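참가자를 찾습니다: 어린이 물놀이 '물고기 잡기' 시험 놀이 모임

안녕하세요. 저는 Birnent 놀이교구실에서 일하는 Chukwuemeka Aliyu입니다. 한국어로 공고를 쓰는 것은 이번이 두 번째라서 어색한 표현이 있으면 이해해 주시기 바랍니다.

저희는 Terkville 주민관에서 3월부터 아이들과 함께 하는 작은 놀이 모임을 엽니다. 놀이의 이름은 Ginuron입니다. 파란 쟁반 안에 장난감 물고기를 넣고, 아이가 뜰채로 건져서 양동이에 옮깁니다. 놀이는 쉽지만 아이마다 하는 방법이 많이 다릅니다. 그래서 여러 가정의 의견을 듣고 싶습니다.
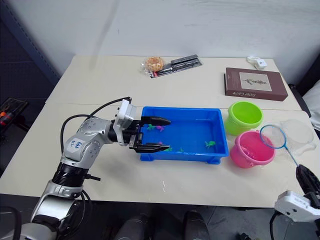 파란 쟁반과 장난감 물고기, 뜰채, 연두색과 분홍색 양동이

참가할 수 있는 분
만 네 살부터 일곱 살까지의 어린이와 보호자 한 분입니다. 형제가 같이 와도 괜찮습니다. 모두 21가정을 모집합니다. 전에 저희 모임에 오신 가정도 다시 신청할 수 있습니다.

모임에서 하는 일
한 번의 모임은 63분입니다. 처음에는 물 없이 놀고, 그다음에 쟁반에 물을 조금 넣고 놉니다. 물이 없을 때는 장난감이 바닥에 그대로 있어서 어린 아이도 천천히 연습할 수 있습니다.
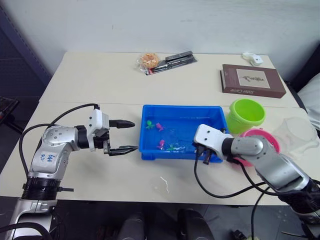
놀이 순서는 정해져 있지 않습니다. 색깔을 말하면서 건지는 아이도 있고, 그냥 손으로 잡는 아이도 있습니다. 손으로 잡아도 됩니다. 보호자께서는 옆에 앉아서 보시고, 마지막에 짧은 설문지를 써 주시면 됩니다. 설문지에는 13개의 질문이 있습니다. 이름은 쓰지 않습니다.

준비물
갈아입을 옷 한 벌과 수건을 가져오십시오. 장난감은 저희가 준비합니다.
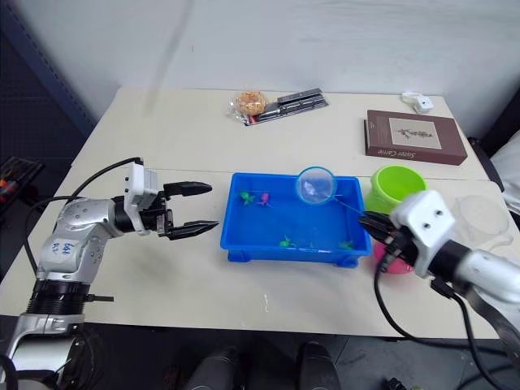 집에서 쓰시는 작은 물놀이 장난감이 있으면 가져오셔도 좋습니다. 단, 건전지가 들어가는 것은 안 됩니다. 간식은 물놀이가 끝난 후에 옆방에서 먹을 수 있습니다. 알레르기가 있는 어린이는 신청할 때 꼭 적어 주십시오.

도우미도 한 분 모집합니다
쟁반에 물을 붓고, 놀이가 끝나면 장난감을 닦아서 정리하는 일입니다. 물은 쟁반 하나에 1000ml를 계량해서 넣습니다. 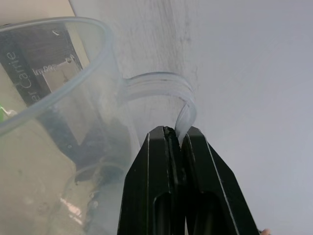
경험은 없어도 되지만, 아이들에게 친절하고 시간을 잘 지키는 분이면 좋겠습니다. 오전 10시까지 오셔야 합니다. 점심 식사와 교통비를 드립니다.

신청 방법
주민관 1층 Vieira 안내대에 있는 신청서를 써서 내 주십시오. 전화 신청은 받지 않습니다. 신청한 가정이 많으면 추첨을 하고, 결과는 문자로 알려 드립니다. 참가비는 없습니다.

많은 관심을 부탁드립니다.

이 사이트는 더 나은 이용 환경을 위해 쿠키를 사용합니다. 계속 이용하시면 쿠키 사용에 동의하는 것으로 봅니다. [동의] [설정 변경]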